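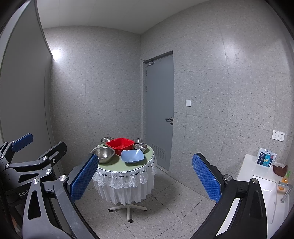

Carnet de bord / Embarqué

Vendredi, 23 h passées

Ça démarre ! La carte Fular démarre, les deux cœurs répondent, et je suis incapable d'aller me coucher sans écrire tout ça.

Je reprends depuis ce matin. Le bootloader refusait toujours de passer la main à l'application et je soupçonnais l'horloge depuis mardi (j'avais même ressorti l'oscilloscope, pour rien). Et puis Reshma a regardé mon script de l'éditeur de liens par-dessus mon épaule et m'a demandé pourquoi la table des vecteurs commençait là. Bonne question ! J'avais déplacé la section de 4 Ko pour faire de la place au bloc de configuration, et oublié de mettre à jour VTOR. Le processeur partait lire ses vecteurs en plein milieu des paramètres de calibration, évidemment qu'il finissait en HardFault.

Une ligne à corriger. Une seule ! J'ai recompilé, flashé, et la LED s'est mise à clignoter comme si elle n'avait jamais eu de problème.

L'après-midi a filé sur la mémoire partagée. Vusumuzi tenait à un tampon circulaire par sens, avec un sémaphore matériel, et il avait raison, c'est tellement plus lisible que mon bricolage avec des drapeaux. J'ai passé la zone en non-cacheable dans la MPU et les messages fantômes ont disparu d'un coup. On a envoyé 1 000 trames du petit cœur vers le grand, sans une perte. On a recommencé avec les interruptions du timer activées - pareil. J'adore ce moment où on relance le test juste pour le plaisir de le voir passer.

Reste le DMA, qui me boude encore quand l'UART tourne en même temps. Gerrit pense à une histoire de priorités, moi plutôt à un alignement, parce que le tampon de réception tombe à une adresse bizarre dans le fichier map. À vérifier lundi à tête reposée. Penser aussi à :

- remettre le watchdog (désactivé depuis 18 jours, aïe)
- renommer les régions, « RAM_bis » ne dit rien à personne
- pousser la branche avant que Ntombi fusionne la sienne
- répondre à Eduard pour la sonde JTAG

J'ai noté l'adresse de base de la zone partagée sur un bout de papier collé à l'écran, en attendant de l'écrire proprement dans le README. Demain, promis, je n'ouvre pas le débogueur avant midi. Bon, onze heures.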